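Arm project, May 2019: back to the kitchen file

I finally got the arm model talking to the planner again. It broke in March when I changed the joint names to match the controller, and I left it alone until Ilir Kneževič offered to sit down with me at the Clildale workshop and go through the file line by line. We found 3 joints with the wrong axis sign. One of them was the elbow, so every reach to the right came out as a reach into the wall.

The kitchen is the same one as before. I kept the range on the left and the marble counter on the right, with the arm standing in front of the range. That base position is a compromise. Closer to the counter would make the picking easier, but then the forearm can't fold without touching the hood.

What I changed this time:

Collision shapes on the upper links are plain cylinders now. The detailed meshes looked nice and cost me about ten minutes per batch of runs.

Finger friction is up. With the old value small things slid out as soon as the wrist turned.

Approach height over the counter is 7 cm. Lerato Mabaso suggested 10 and she may be right, but I want to see the low version fail first.

The utensils on the wall rack are still fixed in place. Making them hang properly is a separate job - I tried it once and the ladle went through the backsplash.

Next is the real gripper mount. The bracket from Skamia is on my bench and two of the holes need to be opened up a little before it fits.
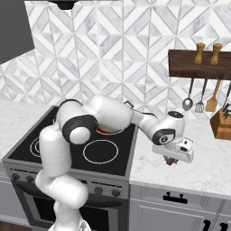
Simulated kitchen, gripper over the right-hand counter.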